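Valoscombe back kitchen - walk-round checklist, automated dish station
Unit: Holen arm, sink side
Done before Saturday open

1. Floor line and stop button
Button works from both sides of the bench. OK
Tape line worn at the door end. Redo.

2. Reach and clearance
Arm slowed to 40 percent for the check. OK
Crew still lean in over the basin to grab stuff while it's on. Not OK. Retrain.

3. Run hours
Counter reads 2,046. Service was due at 2,000. OVERDUE, call Lirkidwood today
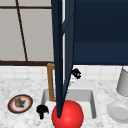 Item 2, arm link over front left corner of sink. Plate and bowl out on the counter.

4. Counter by the sink
Keep near edge clear, agreed in August. Not being done. People set plates down wherever, same as when it was all hand washing. Needs a marked spot, Colombo site has one and it helps.

5. Basin load
Plates only in the basin for auto cycle. No shakers, no food. Fail. 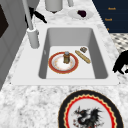 Shaker standing on the red rimmed plate has to come out by hand first. Same for the long yellow thing and the lump by the far corner. Big dragon plate on the near counter, move it back from the edge.

6. People
Dish shift went from 3 to one plus the arm. That one is now sorter, loader and the person who resets it. Job card still says dishwasher, fix the card. Breaks: no cover for resets so they get skipped. Raised last time too, still open.
Two of the crew said hands and backs are better, evenings are lonelier. Writing it down becuase it wont show up anywhere else.

7. Sign off
Not signed. Recheck after service + retraining. Leave arm at slow speed til then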